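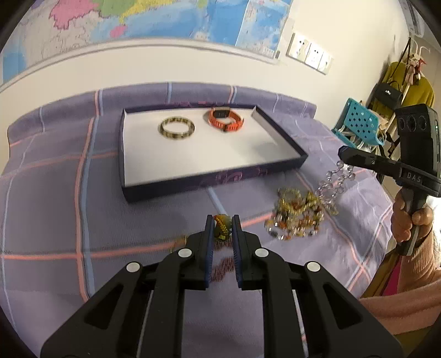

Call for Participants: Household Sorting Project

The Venville Student Robotics Club invites applications for its household sorting project, which begins in October. Participants will use hand-held grippers to record everyday tidying tasks, and the recordings will be used to train the club's robot arm, Trullska. The project is directed by Touran Ranjbar.

Current work concerns jewelry and other small personal items. Participants practice with pieces such as bracelets and beaded necklaces, using a shallow tray set on a bedspread. Tangled strands are part of the exercise.
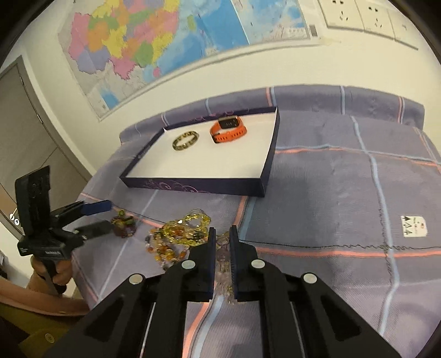
Duties

Each participant will complete 48 hours of recording over the term, working in pairs. The club's goal for the year is 3,000 usable recordings. Participants also label their own recordings and attend a review meeting each month.

Eligibility

Applicants must be enrolled students aged 18 or older and able to work with both hands for up to an hour at a time. Prior experience in robotics or programming is not required. Training is provided.

Stipend

Participants who complete all hours receive a stipend of $1,525.

How to Apply

Submit a statement of no more than 100 words and a copy of your class schedule to the club office, Mousavi Hall. Applications close at 5 p.m. on the last school day of September.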